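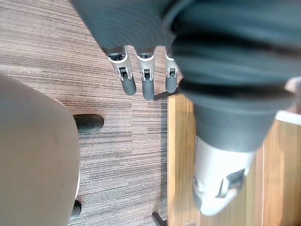 Cheuk-hei Chiang
Typesetting and production, mostly books for ages 7 to 12

1/ Thread on setting illustrated fiction for the 8 to 11 bracket, the diary-ish sort with a drawing on nearly every page. I have just sent book four of the Drenska mysteries to print for Jastura. Notes are mainly for other typesetters.

2/ Extent first. The book is 200 pages. In sixteens that makes twelve sections and an eight. Uvach, the printer, will take the eight but wants it second from last, never last, as a thin outer section pulls away from the spine on a glued paperback.

3/ The manuscript is short. Without pictures it would fill less than half the extent. The drawings set the length, so a normal cast-off from word count tells you very little. I cast off from the art list and treat the text as the filler.

4/ Art list for this one: 400 drawings, counting spots, half pages, full pages and the small arrows and labels that sit inside a line of text. Series total is now 1,255 files. Name them by book, chapter and order of appearance. Do not name them by page. Pages move.

5/ Full text page is 22 lines. Leading is generous and fixed. All drawings are sized in whole lines, with one line of white above and below. If a drawing comes out at six and a half lines, it becomes six or seven.

6/ Inline drawings are anchored to the character before them. Loose ones drift at the first round of corrections and you find a magnifying glass in the wrong paragraph at second proofs. I have done this. It got as far as the ozalid.

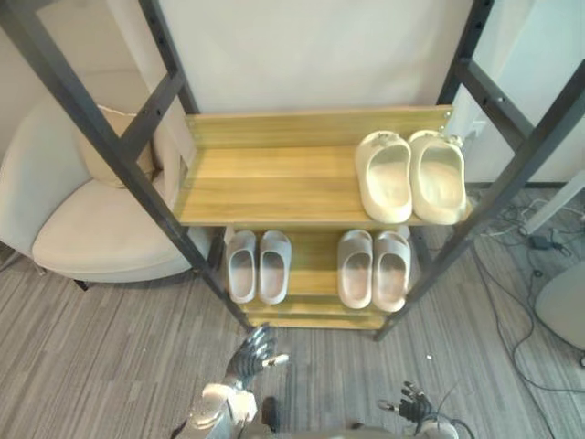

7/ Type. Text is in Rosenthal Book, 13 on 19. Open counters, a plain single-storey a as an alternate, and a capital I with serifs. The last one matters in a first-person book, where I turns up in almost every sentence next to a lower case l.

8/ The handwritten face for the notebook pages was made from the illustrator's own lettering. Three versions of each vowel and two of s, t and r, swapped by a contextual feature. Two identical e's side by side in "been" give the game away at once.

9/ Caution on that: contextual swaps re-run whenever the text reflows, so a line can change width after a correction earlier in the paragraph. Check line endings again after every round, including rounds where the notebook page itself was not touched.

10/ No hyphenation anywhere. Ragged right. Editors agree to this in principle and then write "misunderstandings" in a column that runs round a drawing of a filing cabinet. Ask for a word change early. Tracking will not save it.

11/ Page-turn jokes. The author marks these in the manuscript with TURN. There are 30 in this book. Each needs the set-up at the foot of a right-hand page and the payoff at the head of the next left. This is the real constraint on the layout and everything else bends round it.

12/ Method: place all the TURNs first, as fixed points. Then work backwards from each to the one before. The slack goes into spot drawings, which can grow or shrink by a line. Working forwards from page one will have you in trouble by chapter three.

13/ Chapters start on the next page, left or right. Jastura asked for right-hand starts on book one and it cost nine blanks, which then had to be filled with extra drawings at short notice. Dropped from book two onwards.

14/ Line art is supplied as 1-bit at 1,200 dpi. Grey tone comes as a separate layer and is set to overprint. Do not flatten to greyscale. The outlines get screened along with the tone and the pen line goes furry.
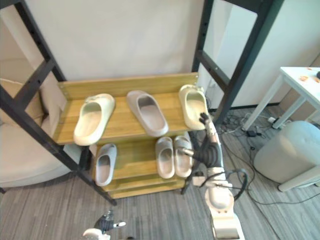
Slides on the shoe rack.

15/ Paper is a bulky cream uncoated. Tone below 10 per cent vanishes on it and tone above 70 fills in. I clip both ends before export and send the illustrator a wet proof of one section. She moved four night scenes up a step after seeing hers.

16/ Spine width changed twice. The first figure was based on a stock Uvach then ran out of. Get the bulk figure in writing for the stock that is in the warehouse, and keep the cover file open until you have it.

17/ Ebook is fixed layout. Reflowable was tried on book one and the TURNs fell apart, as you would expect. Alt text for all the drawings was written by the editor, from the same art list, with one extra column. Start that column on day one.

18/ Corrections at third proof: 11. Two were mine (a label pointing at the wrong suspect, and a folio showing on a full-page drawing). The rest were commas.

19/ Files went on Friday. Book five has a fold-out map in it. I have asked whether it can be a spread.

20/ Replying to the question about the a: it is in stylistic set 2. Turn it on in the paragraph style. If you do it by find and replace, it will miss the running heads.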